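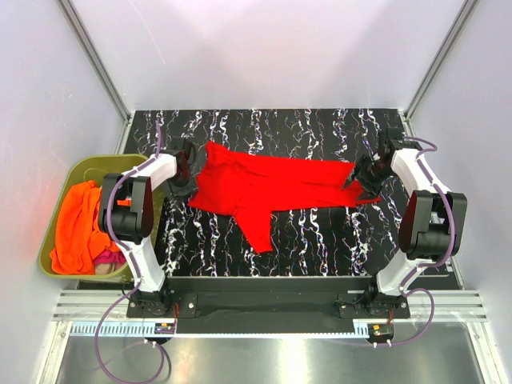

The Wako manual wants both arms re-zeroed every Monday. I've skipped it 3 times now and can't see any difference. What does go wrong is cable. Those purple runs bend at the elbow on every move, and I don't trust the "up to 1056 hours" in the Flomska leaflet – mine went stiff at 406. So I check the elbows first, then the screws on the base plates. Zeroing comes last, if I'm in the mood. Still waiting on a spare cable from Brunano.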